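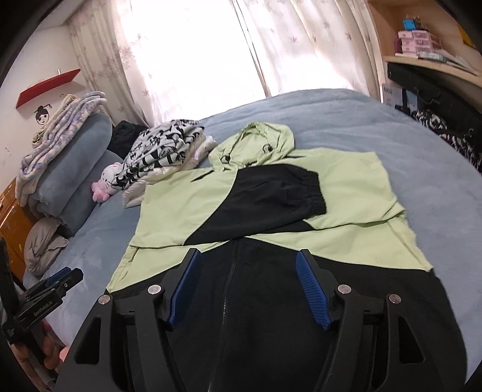 Folding a hooded jacket so it stays folded

I put this off for years. Jumpers, fine. T-shirts, I'll do a whole basket while the kettle boils. But anything with a hood, a zip and slippery fabric used to go on a hook, then another went on top of it, and by September the hooks in our hall would be carrying so much that the whole rail came off the wall. It did it twice! The second time it brought a lump of plaster with it, and that was when I decided the coats we weren't wearing had to go in a drawer like everything else.

So this is how I fold them now. I've pinched most of it from Dagmar Štefanec, who I shared a house with in Lostcombe and who could get an entire winter's clothes into one chest of drawers, and the rest I worked out by doing it badly.

Use the bed

A table is too narrow for an adult jacket and the floor has the dog on it. The bed is the right size, and if you've got a fleece blanket on top, even better. Slippery fabric slides about on a smooth duvet cover, but on fleece it grips a bit and stays where you put it. Pull the blanket reasonably flat first. You don't need hospital corners, only no big lumps underneath.

Before you lay anything down, do the pockets. I found a 42p bus ticket stub (no idea how old that must be), a conker and half a dog biscuit in one go last time. Do up any pocket zips once they're empty so they don't gape.

Zip and toggles

Zip the front up, nearly to the top but with a few inches left open at the neck. If you zip it right to the chin the hood stands up stiffly and fights you. If you leave the whole thing undone the two front halves wander off in different directions and you'll never get a straight edge. I did try folding one with the zip open, laying one half over the other like a dressing gown, and it does work on thin cagoules. On anything with a bit of padding, zip it.

Then the toggles. If yours has cords at the hood, slacken them right off and tuck the ends inside. A toggle left dangling will hook itself on the next thing in the drawer, and you'll pull out three garments when you wanted one. On the old Trovik one I had, the toggle went through the loop of a cardigan and I had to get the scissors out. To the cardigan, sadly.

Arms in

Lay the jacket on its back, front facing you, hood at the far end. Give it a good smooth from the middle outwards with the flat of your hand, which also gets rid of the air. Puffy ones need this doing twice.

Now bring one sleeve in across the chest. I take it on a slant, so the cuff ends up over by the opposite side, and then do the same with the other one on top so they make a sort of X. Dagmar does hers straight down, parallel with the zip, and gets a neater rectangle than I do. Hers is better for long sleeves. Mine is quicker, and with elasticated cuffs I find the slant keeps the bulky gathered bit away from the edge, where it makes a bump.

If your jacket is in two colours, by the way, use the join as a guide. It only helps if it runs straight across. One that runs diagonally will tempt you into folding on the slant and you'll end up with a kite. Ask me how I know.

What to do with the hood

There are two ways and I go back and forth.

Hood down: flop it forward over the crossed sleeves before you do anything else. It's flat, it's tidy, and it's what I do if the jacket is going at the bottom of a pile.

Hood as a pocket: leave the hood sticking out at the top with the opening facing up. Fold the sides in so the body is no wider than the hood, then roll from the hem upwards, quite tightly, kneeling on it if you must. When you get to the neck, turn the hood inside out over the roll, like pairing socks. It makes a fat little parcel that you can throw across a room. This is the one for suitcases and the boot of the car.

For the drawer, I do hood down, sides in to the middle, then hem up to the chest and over once more. It stands up on its edge, so I can see them all from above.

Bits and pieces

Make sure it's completely dry. I mean the inside of the cuffs and the bottom of the pockets, which stay damp long after the rest. I hang mine overnight even when I'm certain.

Don't press a padded jacket under anything heavy for months. It comes out flat and sad. Ten minutes in the tumble dryer on cool with a couple of clean tennis balls helps, but check the label first.

Drawers: ours are 80 cm wide inside and take 9 jackets standing up, the children's included. Before this they took four and wouldn't shut.

I had a go with those plastic folding boards too. My friend Radoslava Baláž swears by hers for shirts and lent it to me for a weekend. Lovely for shirts. With a hooded jacket it was like trying to close a book on a cushion, and I gave it back.

A few of you asked about long waxed coats. Please don't fold those, the creases crack. Wide hanger, somewhere cool, away from anything pale that you're fond of.

Next time I'll do the glove and hat basket, which I've been avoiding.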